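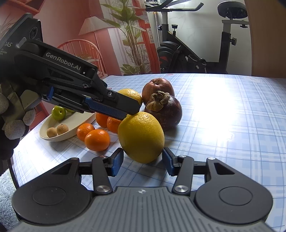 3. Setting up the Culteo fruit dryer

Before the first use, read the whole section one time.

1. Put the base on a flat and dry place. Leave 100 mm free on every side for the air.
2. Wash the six trays with warm water and a little soap. Do not put them in the dishwasher.
3. Stack the trays and close the lid.
4. Connect the plug. The dryer uses 435 watts, so please do not share the outlet with a kettle.

CAUTION: The lid becomes hot. Use a cloth to lift it.

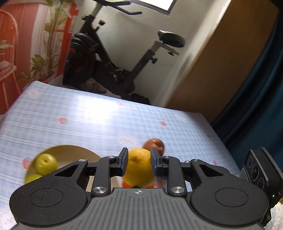 Pillai

3.1 Drying citrus

5. Cut the fruit in slices of 6 mm and take out the seeds.
6. Lay the slices in one layer. They must not touch.
7. Set the timer to 14 hours. Change the order of the trays at the middle of this time.

Note: Thick slices need longer. Let one slice cool before you test if it is ready.
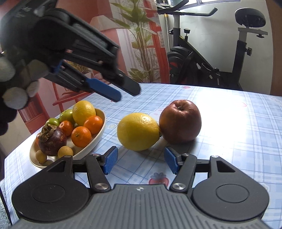
The feet of the dryer are fixed with screws, and these can become loose after some months. Check them each April, with the plug out. Each screw is under a round silver cap, similar to the caps near the bases of the black fingers in the photo. Lift the cap with a thumbnail, tighten the screw by hand and press the cap back. If a cap is lost, order the Zamari spare set.

Text revised 24th October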